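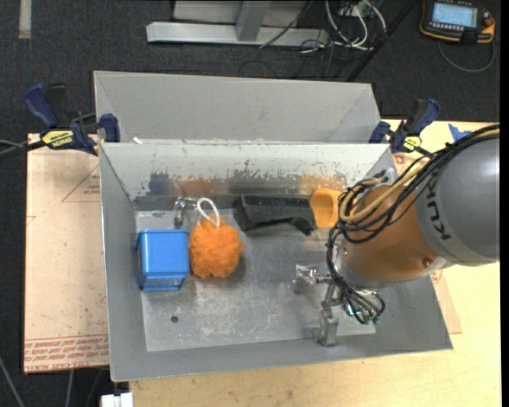 The KUKA arm over the front bin, with the basket, the pouf and the cup among the items to pick.

Review: Cirus grasp planner
By Vitória Coelho
August

Last updated: August, after the second round of picks

Cirus is a grasp planning package from Narkberg. It takes a depth image of a bin, proposes a list of grasps for a two-finger gripper and passes the best one to your motion planner. We ran it for 200 picks on mixed household goods in sheet-metal bins.

Installation took most of a morning. The driver bridge for our controller is documented properly, but the calibration page still refers to menu names from an older release. Kidus Workneh did the hand-eye calibration twice before we noticed that the tool offset is entered in metres and everything else in millimetres. A warning in the dialogue box would have saved us the trouble.

On solid objects with clear edges the planner is very good. The blue basket was rarely a problem, and the cup was usually taken by its rim even when it lay on its side. The mesh pouf went better than I expected. Cirus treats it as a lump and closes near the middle, and it can be told to squeeze harder on soft items.

Clear plastic is the weak point. The depth image has holes in it there, and Cirus either ignores the object or places the grasp on the metal beyond it. Reflections in a worn bin make this worse. Of 23 failed picks, 17 were on transparent items. Evach, which we used before, was no better at this, but it did at least mark the area as unknown.

Collision checking covers the bin walls and the gripper. It knows nothing about cables or hoses, so we added a padded cylinder round the wrist by hand. That costs some reach in the corners. Objects lying against the far wall are often rejected as a result, and you have to loosen the wall margin from its default to get them back.

The log viewer is the best part of the package. Every rejected grasp is listed with the reason, and you can replay one without moving the arm.

A single-cell licence is 649 a year, support included. McAlister is cheaper but has no replay. I would buy Cirus again for opaque goods, and wait for the next release if much of your stock is clear.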